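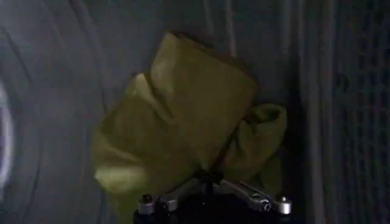
Olive-yellow cloth, bunched up

Which album version of "Trurkska" was on the radio?

Posted in Music > Bands and artists

I'm trying to find a recording by Halonen, the four-piece from Sasulberg. The local station played "Trurkska" one night in November at 11 and it had a long organ part before the first verse. The one on my CD starts straight away with the singing. The presenter said something about the drummer who died, then the news came on. Was it a live take or a different pressing? I've listened to both singles and it isn't on either. 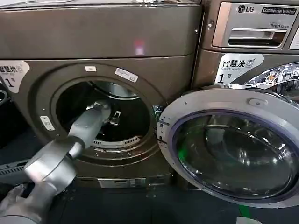
2 replies

Mercedes Paucar
It's the first pressing of the album, on the Skinov label. They made 1,884 copies on vinyl and the organ opening runs for 60 seconds. When the album went to CD they cut it, and the track listing on the sleeve wasn't changed, so the times printed there are wrong as well. Stations played the vinyl version a lot after the drummer's death – it was his favourite, according to the singer. Look for the blue label with the catalogue number ending in 3. The later one is white. I paid too much for mine at a record fair and it still has a click on side two.

Salim Sang
Might be live? They did a long intro when I saw them but that was years ago and I think it was guitar. You could email the station and ask for the playlist, they did answer me once.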